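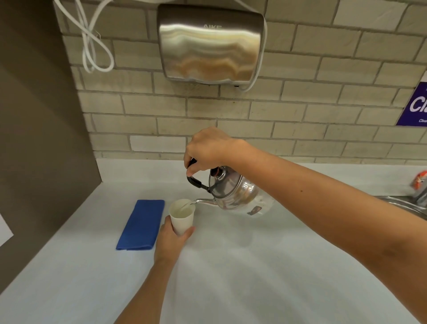

Plerkano Washroom and Beverage Counter, Model 344

The Plerkano 344 is a straight-run countertop for small staff washrooms and tea points where drinks and handwashing share one wall. It is supplied by Dukside with a smooth matte white surface and an integrated sink area on the right. The open run to the left of the sink is kept clear for a kettle, cups and folded cloths.

Surface
Matte white, solid color through the full depth. Light scratches can be removed with a fine abrasive pad. Do not place pans straight from a burner on the surface. Kettles with a flat base may stand on it directly. Wipe up tea and coffee the same day.

Wall and side finish
The counter is scribed to the wall on site. It can be fitted against tile, including staggered brick-pattern tile with grout lines, and sealed along the back edge with clear or white sealant. A tall side partition in taupe brown is available for the left end. It must be ordered with the counter, as the end cut is made at the factory.

Hand dryer position
A wall-mounted dryer may be installed above the counter. The unit shown is an AIKE dryer with a brushed-metal housing and a narrow air outlet along the bottom edge. The dryer is not included. Follow the dryer maker's instructions for mounting height and wiring. Cable routing should be agreed with the electrician before the counter is sealed.

Care
Clean daily with a damp cloth and neutral detergent. Dry metal fittings with a soft cloth to prevent water spots. Bleach is not recommended on the sealant joint.

Ordering data
Item number: 344
Color: matte white
Sink: right only
Side partition: left, optional
Production lead time: 15 working days
Warranty: 5 years on the surface, excluding sealant
Maximum length in one piece: 3,000 mm

Longer runs are made in two pieces with a bonded joint. The joint may not fall within the sink area.

Drawings and site measurement: Veerle Baert, Dukside
Spare parts and sealant: Cengiz Gezer, Dukside

Specification last revised April 22, 2023.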